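Dundton Winter Coat Exchange
Minutes of the meeting held 23 March 2026

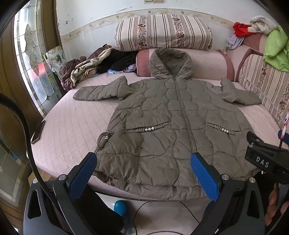
Question from the floor: Can people hand in coats with a broken zipper?
Reply: Only if the zipper can be replaced. Jackets that need a new one go to the Hestero repair table first.

1. Minutes of the last meeting were approved with one correction to the room booking.

2. Folding. Puffer jackets are to be laid flat and zipped up, sleeves folded in, then rolled from the hem toward the hood. Cord toggles get tucked inside.

3. Storage. Girkthorpe can hold more than 100 coats until August. Bags must be labeled by size - no loose items.

4. Costs. Hangers and bags came to $413. Approved.

5. Two racks are still out on loan. To be collected before the next meeting.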